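Clistier Microfibre Cloths, Mixed Colours
Product code 1647

A pack of soft folded cloths for dusting, wiping down and drying. The colours are lime green, pink, yellow and teal-blue, so each room can have its own. Many customers keep pink for the bathroom and green for worktops.

The cloths have a short, slightly fuzzy pile and can be used damp or dry. On smooth white tables and glossy doors, wipe with a damp cloth first and finish with a dry one.

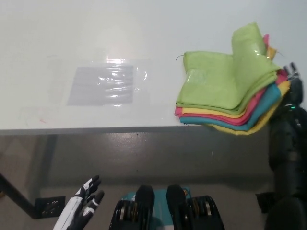
Wash before first use, as the brighter colours may run. Machine wash at up to 53 degrees with similar colours. Do not use fabric softener or bleach. Dry flat or on a line. Trim any stray thread with scissors and do not pull it.

Sold in packs of one colour or mixed. For single colours, order code 1502 and state the colour. Orders are sent from our Plikham warehouse within 2 working days.

See also: Jeletti spray bottles, Myung floor cloths.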